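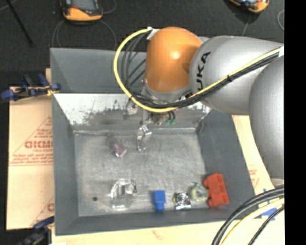
Bin clearing, new grasp ranking - Jul 8, 2019

Ran the Gatine ranker against the old heuristic again, with Roos on the pendant and me on the logs. Writing it down before the numbers get rounded up in somebody's slides.

934 attempts in the replay set. The ranker picks a different first grasp from the heuristic in 684 of them. Manuela reads that as the ranker having learned something. Could be. It could also be that the top scores sit so close together that any small change in the depth map reshuffles them. I reran 200 of the same captures with a little noise added to the depth and the first choice moved far too often for my taste. I want a margin between first and second place in the log before I believe either story.

Clear parts are still the problem. The blocky transparent piece near the front of the bin comes through as a hole with sparkly edges, and the planner is happy to put a finger straight through the middle of it. The blue block and the red brick are easy and always have been. If we report one success rate over everything, the bricks carry it. Split by material from now on, please.

The shiny back panel is not helping. It gives us phantom points floating in front of the wall, and the collision check treats them as real, so good approaches from the back get thrown out. Diễm's fix is to crop the cloud to the bin model plus a small pad. Fine, but then the crop depends on the bin pose, and that is a hand-measured number in a config file that was last touched in February. Remeasure first, crop second.

Front row: parts up against the wall. The planner says "no valid grasp" and the retry loop asks it the same question again with the same cloud. 41 retries on one part before the timeout. That is a bug, whatever the ticket says. Either take a new capture or try a push, but don't sit there.

Cable loop at the wrist isn't in the collision model at all. Visitación says the joint 6 limit covers it. I looked and the limit is in the Costigan config, and we are launching with the Skurnham one. Copied it over, not tested yet.

To do:
- log score margin, top two candidates (me)
- remeasure bin pose, put a date in the file (Diễm)
- new capture after second failed plan (Roos)
- per-material table, clear / shiny / plain
- check which config the launch script really loads - print it at startup

Ask Hatsue if the replay set has any bins in common with the training set. She thought no. I'd like to see the list.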